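The Little Table: A Gallery
Posted by Ka-ming Yip, 07/04/2026

We bought the table in December to eat breakfast at, and it has since held almost everything except breakfast. It came from Rikberg in a flat box with 30 screws and instructions for a different table. My sister Imell wanted the larger one. I wanted the one that fit through the door. What follows is a record of who was right, and I'm still not saying.

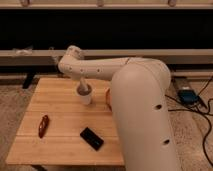 Small tables are supposed to teach you restraint. Ours has mostly taught us to put things down at an angle. Someone leaves a small white cup toward the back, brown on the inside, and it becomes a permanent resident. Something round and orange moves in next door. By then the matter of whose turn it is to clear up has been under discussion for 3 days, and Imell has gone out.

The wood has been the real success. It's pale, it forgives crumbs, and the seams between the planks are handy for lining up pencils when you ought to be answering mail. I oiled it once with a tin of Aseo. The tin suggests twice a year, which seems ambitious. 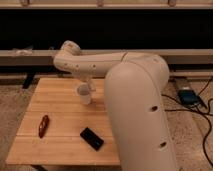 Mrs. Hsu downstairs has a table that seats ten, and she says it collects ten people's worth of junk. I find this comforting. Her late husband left 1,405 seed packets on it, sorted by month, and she moves them to one end for dinner and back again after.

Our own sorting system has two categories: things that live on the table and things that are only there for a minute. The second group has been there longer.
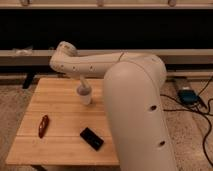
I did try a tray. A tray is a very good idea – everything goes on it, and then you have a full tray on a table. It now lives under the bed with the spare screws, of which there were 3.

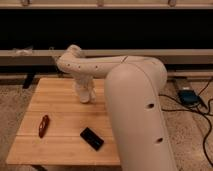
Imell still brings up the larger model whenever she needs somewhere to set down a plate. I have offered to measure the door again. Breakfast, for the time being, is at the counter, standing up.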